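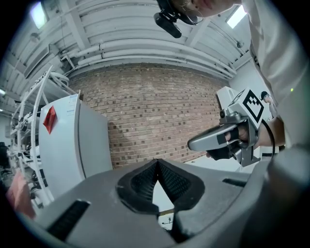

Leave the brick alone, was the first comment under last night's entry, no paint, no sealer, you'll regret it inside a year. Unsigned. Second comment said the same but ruder. Ok. Ok! I wasn't going to paint it. I had a color card out, is all.

Up at 5:40, couldn't sleep, went in and looked at the wall with coffee. Red brick, lighter ones and darker ones in among the red, laid to a pattern. Took me most of a month to see it was a pattern. Thought it was patching. Somebody in Grurnness sorted those by hand before they laid them and I nearly rolled eggshell white over the lot.

So. Decision made. Brick stays brick.

Called Nguyen-Tran when they opened. They did the roof on the place next door and they know old masonry. Asked about the dust. Every time I lean on the wall I come away pink. She said thats the faces, not the mortar, and to dry brush first, vacuum, then wait and see what it does over a week before I buy anything. Asked about the mortar too, the lines are so thin I was worried there was nothing left in there. She said thin is how they built it, don't rake it, don't let anyone talk me into raking it. Wrote RAKE = NO on the back of the gas bill.

Quote for them to do it all: 3503. Laughed. Not at her. Doing it myself.

Ran out to the hardware place before lunch. Two Ridex brushes, the soft one and the medium, masks, a roll of tape, drop cloths, a bag for the shop vac, then I got weak and bought the clamp light. 133 dollars. Had said under a hundred. Receipt in the tin.

Brushing notes before I forget:
top down, always
soft brush on the dark ones, they shed less anyway
medium brush left scratches on one of the light ones, low down, will go behind the bench. stopped using it
6 courses at a time then vacuum, otherwise it all just floats and lands again
mask. wear it even for five minutes

Got maybe a third done. Arms dead. White shirt was a stupid choice. Pink to the elbow and I don't think it's coming out, soaking in the sink now with dish soap and hope.

Floor next. I like it pale, want to keep it pale, and the brick dust does not care what I want. Swept three times. It gets down into the joints, you think you're done and then the light comes round in the afternoon and there it is, a red line where there ought to be a dark one. Old toothbrush. On my knees with an old toothbrush at four pm like a person in a fairy tale.

Found a loose half brick in the yard behind the bins, TRETAU pressed in the side, the T nearly gone. Looked it up, couldn't find much, one page that says the yard closed and one that says it moved. Someone selling a box of 200 with the same stamp, pickup only, too far. Don't need 200 bricks. Looked at the listing three more times. Kept the half one, it's on the windowsill, holding the window open which is the first useful thing anything from that yard has done.

Still to do:
rest of the brushing
ask about the damp smell in the corner, forgot to ask on the phone
return the medium brush?? opened, so probly not
measure for the bench BEFORE buying wood this time
answer the comments. be nice

Thought about hanging the shelf on that wall and now I don't want to drill it. Could go on the plaster side. Less depth there but no holes in anything I care about. Will tape the outline up tomorrow and see if I walk into it.

Dinner was toast. Sneezed pink. Bed.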